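Workshop News, March 2019

Moving the bench hall to Chauvin Street: what members need to know

The lease on the Dirnano building ends in August and will not be renewed. The landlord told us in January that he wants the ground floor for storage, and after two meetings and a good deal of email we have signed for the former print shop on Chauvin Street. It is smaller than what we have now but has better light and a loading door at street level, so no more carrying sheet goods up the back stairs.

The move will happen in two stages. Hand tools, vises and the sharpening station go first. The big machines follow once the wiring is done. Between the two stages there will be a stretch when the table saw and the planer are out of use. If you have stock that needs to be milled for a summer project, please do it early. The sign-up sheet for the planer is already on the door and it fills up fast.

Lumber racks

Everything on the lumber racks must have a name and a month written on it. Chalk rubs off, so use the lumber crayon hanging by the first rack. Boards without a name will be moved to the scrap pile before the first stage, and anyone can take from the scrap pile. We had arguments over this the last time the racks were cleared, mostly over some walnut, and we would like to avoid a repeat.

The new racks will be on the north wall and are shorter than the old ones. Boards over eight feet will have to stand upright in the corner by the loading door. Members who keep a lot of long stock should talk to Rosine Cordier about it. She has drawn up the floor plan and knows what will fit.

Benches

Rosine has also been looking at what kind of benches we want. The old ones were built in place and will not come apart without a saw, so they stay behind. We looked at three ways of replacing them.

The first was to buy ready-made benches from Skandberg. They are solid and the price is fair, but the tops are low, and most people who tried one at the showroom said their backs would not stand it for a full evening. Leg extensions are sold separately and they wobble.

The second was to build our own from construction lumber with a laminated top. This is cheap and most of us have the skills. It takes time, though, and we would be building benches without having any benches to build them on.

The third was to have the tops made by Rolitz and build only the bases ourselves. This is what we have settled on. Rolitz quoted $2000 for the full set of tops, flattened and cut to length, with delivery included. The bases will be built over a few evenings in the old hall before the move. The design is simple, with four legs, two long stretchers and a shelf, all held with bolts so that the whole thing can be taken apart if we ever have to move again.

On height, we asked members to stand at a few mock-ups and say what felt right. People who mostly plane wanted it low. People who cut joints or carve wanted it high. We will build most of the benches at 34 inches and the ones along the window at 38. If you are between the two, a duckboard on the floor works well and can be knocked together from offcuts in an hour.
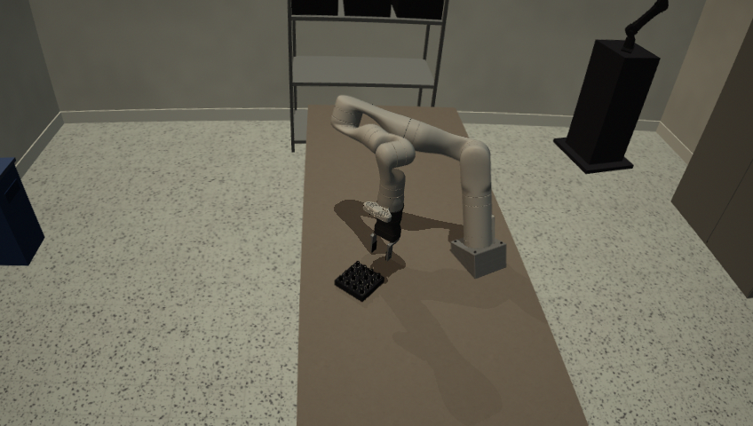
The finish on the tops is still open. Nadège Leblanc has argued for plain boiled linseed oil, which is easy to renew and does not make the surface slick. Others would like a hard varnish because glue pops off it. Oil is the likely choice, with a sheet of hardboard kept under each bench for glue-ups. If you feel strongly one way or the other, write to Nadège before the end of the month. A reminder for anyone who helps with the oiling: rags go flat on the rail outside to dry, never in a pile and never in the trash can.

Vises will be moved over from the old benches. Two of them have worn screws and will be replaced. The quick-release vise at the far end has a cracked jaw liner that can be fixed with a new piece of maple, and there is a piece set aside for it on the shelf above the grinder. Please leave it there.

Money

We have set aside $500 for small items such as bolts, hooks, light fixtures and paint. Keep your receipts and put them in the tin in the office with your name on the back. Anything over forty dollars should be cleared with Rosine first. Dues stay the same through the end of the year. After that we will have to see what the heating costs are like in the new place, which has a high ceiling and single-pane windows on the street side.

Keys

Old keys will stop working when the lease ends. New keys will be handed out at the hall against a signature, one per member, with the deposit carried over from the old key. If you have lost the old one, say so now and we will sort out the deposit before the handover.

Parking on Chauvin Street is metered until six. The lot behind the bakery is free in the evening, but leave the two spaces nearest the back door clear for their van.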